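Gripper lets go of the CPU when the arm faults -- how do I make it hold on?

Last updated: 11th February

Piyumi Ekanayake

Hi everyone! I'm part of Flurkel, a community repair project in Leckie where we rebuild old desktops, and we've been teaching a small arm to swap processors. It is the most fun I've had in a workshop in years, so please read this as a cry for help from somebody who still loves the thing.

The arm runs on a Zurix controller with a two-finger electric gripper from Brarkham. We pick the CPU up by its edges, bring it over the open socket and lower it in. Most of the time it's gorgeous to watch. Then now and again the controller throws fault 807 (joint torque over limit) on the way down, the arm freezes as it should, and the gripper opens. Out falls the chip.
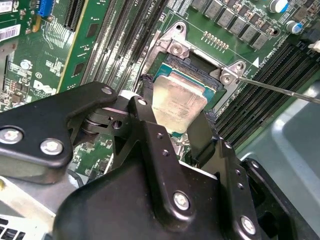 CPU in the fingers over the socket, Dell board.

It has dropped 2 processors so far. The first landed flat on the load plate and was fine. The second fell corner first onto the contacts from 9 mm up and flattened a little patch of them, and if you've ever tried to straighten LGA contacts with a sewing needle you'll know how my evening went. That board is now our practice board.

What bothers me more is the direction of the fault. I always assumed a stop meant everything stays where it is. The same program lifts heatsinks with different fingertips, and I don't like the thought of one of those coming down on somebody's hand while they're leaning in to see what went wrong.

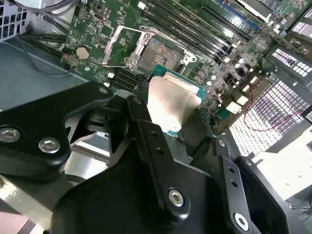
The grip force is set to 300 in the gripper settings (it's a unitless number in our version of the menu, sorry!) and I've tried it higher and lower. Higher seems to bring the fault on more often. Lower and the chip creeps in the fingers. I'm also not certain the chip is level when it gets to the socket. The fingers hold it at the edges and any small error in the pick comes along for the ride.

We always pause above the socket before the last move down. The pause has never faulted. It's only the descent. 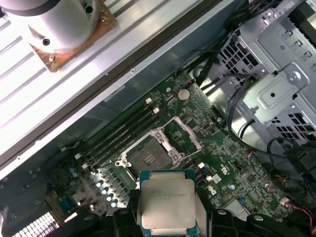 What I've tried so far

Slower descent: fewer faults, but they still happen.
New fingertip pads: no change I could see.
Restarting the controller: it clears the fault, and then the gripper runs its homing move, fingers wide open, before I've touched anything!

Has anyone got one of these to keep hold of the part through a fault?

Bogumił Marciniak

Great project, I'd love to see it in person. I think you have two problems here and they're worth pulling apart.

The drop first. Look at where the gripper gets its power. If it's fed from the tool connector at the wrist, check whether your controller cuts that supply on a protective stop. Ours did. An electric gripper with a self-locking screw drive will generally stay put when the power goes, but one that can be back-driven will relax, and some are set up to open. Your manual should have a line about behaviour on power loss. Read that before you change any settings.

If it turns out to be the supply, do this with the arm parked and no part in the fingers:

1. Find the stop category for a joint fault and see which outputs drop.
2. Find the startup homing option and set it to manual, so it can't open by itself after a restart.
3. Put a block of foam in the fingers, trigger a stop from the software, and watch.
4. Do it again with the emergency stop, which may well behave differently.

Please don't get around it by wiring the gripper to a separate supply that ignores the e-stop. Somebody may need those fingers dead one day. And until it's sorted, no hands under a held part, ever. To recover, put a padded tray under the chip before you reset.

As for 807 itself, my bet is a chip that's slightly cocked and catching on the socket wall. The torque limit is doing you a favour there! Leave it alone and fix the pick. A shallow nest that squares the CPU before you grab it made a world of difference for us.

Shanthi Cassim

Just turn the grip force right up, worked for mine. Different gripper though.

Menaka Sivakumar

I'd be careful with the advice to turn the force up -- squeezing a CPU harder won't help if the fingers open on the fault anyway, and Piyumi already said it made 807 come up more.

One to add to Bogumił's list: make sure the plastic socket cover is out before any insertion run, and have a person confirm it on the screen. Also check your payload setting. If the controller thinks the tool is lighter than it is, the torque reading is off before you've touched anything, and you can get nuisance faults partway through a move.

Piyumi Ekanayake

Oh, you people are brilliant! It was the wrist supply. The controller drops it on any joint fault, and our gripper has a return spring that I had never noticed in the manual (page after page of it, under "maintenance"). Homing is on manual now and the foam test told me everything I needed to know.

The payload was wrong as well, still set for the old fingers. I've fixed that and I'm running the approach over and over with no chip in the fingers, which is dull and also weirdly soothing.
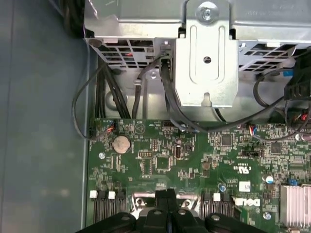

Fingers together over the retention frame.

The spring is staying until I hear back from the supplier about a locking version. In the meantime we've got a tray, a sign on the bench and a rule about hands. I'm going to build the squaring nest next. If anyone has a drawing for one that suits a chip this size, I'd be over the moon to have a copy, and I'll post ours once it's been printed and has survived a few goes.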